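Capítulo 6
Superficies pavimentadas de gran extensión

Objetivos del capítulo

Al terminar este capítulo, el estudiante deberá ser capaz de:
distinguir entre plaza, explanada y vía peatonal según su geometría y su régimen de uso;
identificar los bordes de una superficie pavimentada y clasificarlos por su función;
calcular pendientes mínimas de evacuación en pavimentos de losa de hormigón;
dimensionar una franja de estacionamiento para bicicletas y vehículos ligeros adosada a una fachada.

Conocimientos previos: capítulo 2 (levantamiento y representación) y capítulo 4 (firmes y bases). El apartado 6.4 emplea además la notación de juntas introducida en el anexo B.

6.1 Definición y alcance

Se entiende por explanada pavimentada toda superficie exterior continua, de uso predominantemente peatonal, cuya dimensión menor supera el ancho funcional de los recorridos que la atraviesan. La definición excluye las aceras, en las que el ancho se deduce del flujo previsto, y también los patios cerrados, en los que el perímetro construido condiciona el drenaje y el soleamiento. Valderrama añade como requisito la ausencia de calzada interior. En este manual no se exige tal condición, aunque los ejercicios la suponen salvo indicación contraria.

La magnitud de la superficie tiene consecuencias técnicas directas. Por debajo de 1000 m² es habitual resolver la evacuación del agua con un único plano inclinado hacia una rejilla lineal. A partir de 2000 m² ese esquema genera desniveles acumulados difíciles de absorber en los accesos a los edificios, y conviene dividir la explanada en paños con limas y líneas de recogida intermedias. Entre ambos valores la elección depende del fondo de la plaza medido en la dirección de la pendiente.

El caso de referencia que se retoma en los apartados siguientes es la explanada de Cusholm, proyectada por el equipo de Holger Ljungberg y documentada en la memoria de obra de Farorard. Se ha elegido por la claridad de sus bordes y por la escasez de elementos intermedios, dos circunstancias que simplifican el análisis. El levantamiento completo se reproduce en el anexo D, lámina 4.

6.2 Componentes de la explanada

A efectos de análisis, una explanada se descompone en plano de suelo, bordes construidos, bordes vegetales y franjas de servicio.

El plano de suelo es la superficie de tránsito propiamente dicha. En Cusholm está formado por losas de hormigón de gran formato, lisas, de tono gris beige claro. El gran formato reduce la longitud total de juntas por unidad de superficie, pero aumenta la sensibilidad a los asientos diferenciales de la base. El acabado liso facilita la limpieza y obliga a comprobar la resistencia al deslizamiento en mojado. El color claro limita el calentamiento superficial en verano, a cambio de un mayor deslumbramiento.

Los bordes construidos son las fachadas que delimitan el espacio. Una fachada larga, de cubierta plana y con bandas horizontales de ventanas, refuerza la lectura longitudinal de la plaza. Cuando la planta baja queda retranqueada y en sombra respecto a las superiores, se forma una zona de transición cuyo pavimento debe tratarse por separado: recibe menos lluvia directa, seca más despacio y concentra los accesos.

Los bordes vegetales cierran visualmente la explanada sin interrumpir necesariamente su continuidad física. Una masa arbolada situada al fondo actúa como remate y aporta protección frente al viento en la dirección del eje. Su distancia al pavimento ha de fijarse atendiendo al desarrollo radicular de la especie.

Las franjas de servicio agrupan usos incompatibles con el tránsito libre: estacionamiento, mobiliario, registros. Su posición preferente es paralela a la fachada, junto al encintado o bordillo bajo que separa la plaza del frente edificado. La hilera densa de bicicletas y escúteres de Cusholm responde a esta disposición y deja sin ocupar el campo central del pavimento. 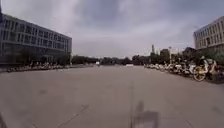 6.3 Pendientes y evacuación del agua

La pendiente de una explanada debe cumplir dos condiciones opuestas. Por un lado, ha de bastar para que el agua alcance los puntos de recogida sin formar láminas estancadas. Por otro, no puede comprometer la accesibilidad ni resultar perceptible para quien permanece de pie. Se define la pendiente media i como el cociente entre el desnivel h y la distancia horizontal L:

i = h / L

Si se denomina t a la tolerancia de ejecución entre losas contiguas, la pendiente de proyecto debe ser suficiente para que ningún resalto admisible produzca una contrapendiente local. La comprobación se realiza en la junta más desfavorable, que suele coincidir con el cambio de paño.

Kozan propone situar la línea de recogida en el límite entre el campo central y la franja de servicio. De este modo la rejilla queda fuera de los recorridos principales y el borde bajo de la franja sirve de contención en caso de obstrucción. La solución presenta un inconveniente de mantenimiento: los vehículos estacionados dificultan el acceso a las arquetas, por lo que estas se disponen en los extremos de cada tramo.

Ejemplo 6.1. Un paño rectangular desagua hacia una rejilla lineal situada a 6 m de su lado alto. El desnivel disponible es de 0,09 m. La pendiente media resulta:

i = 0,09 / 6 = 0,015

es decir, un 1,5 %. La comprobación de la tolerancia t se deja como ejercicio (véase el problema 6.3).

En el apartado 6.4 se estudia el despiece de las losas y la posición de las juntas de dilatación respecto a las limas definidas aquí.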